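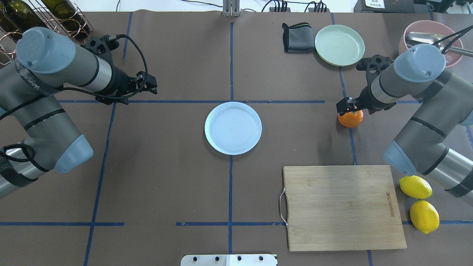
Tabletop Sorting with Two Arms: Project Report
Selvanayagam Robotics Club, Ravard
Submitted 4 Mar 2022

1. Purpose

The project set out to have two fixed arms move fruit and small kitchen items between marked areas of one table. Motion was taught by hand guiding, and the recordings were used to train a single controller for both arms. The work continues the Hemen gripper study, in which one arm handled blocks only.

2. Work surface

The table is covered with brown paper and divided into a grid with blue painter's tape. Paper was chosen over bare tabletop to cut glare in the overhead view. The tape was laid by hand against a straightedge. It is a reference for the people placing objects and is not used by the controller. Some strips have rough ends and uneven edges, and they are not all the same apparent width in the wrist view.

3. Objects

The set contains a mandarin, lemons, plates in pale blue and light green, a pink bowl with a ladle, a folded cloth, a bamboo cutting board and a wire rack with two bottles. The pale blue plate is placed at the center, where two tape lines meet. The rack was kept in every layout as an obstacle for the left arm. Fruit was replaced when it became soft, which changed the grip width slightly between sessions.

4. Cameras

A head camera covers the whole table. Each arm also carries a small camera at the wrist. Images from all cameras are stored with the joint positions and the gripper opening.

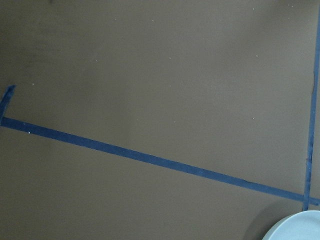
Figure 2. Wrist camera view of the taped surface, with a pale rim at lower right.

Wrist views with little in them gave the most trouble. When the gripper is over open paper, the tape is nearly the only feature, and one crossing looks much like another. The controller then depends on the head camera. Dust specks on the paper also show in these views. Wiping the surface between sessions was added to the setup list.

5. Data

The team recorded 3,456 attempts under the project name Brallalholm. Of these, 1,439 were kept for training. An attempt was dropped if an object left the table, if the arms came within the stop distance of each other, or if a camera stream had gaps. Seven layouts were used.

6. Results

Round fruit was picked up reliably from open paper. Picks beside a plate rim were worse, as the fingers tended to touch the rim before closing. Moving the approach point away from the plate helped with the lemons but had little effect on the mandarin. The cloth was not attempted by the controller, only by hand guiding.

7. Remaining work

The left arm still slows near the rack, and the cause has not been found. Wrist camera exposure should be locked before any new recording. A further set of layouts with the cutting board moved to the left half of the table is planned for June.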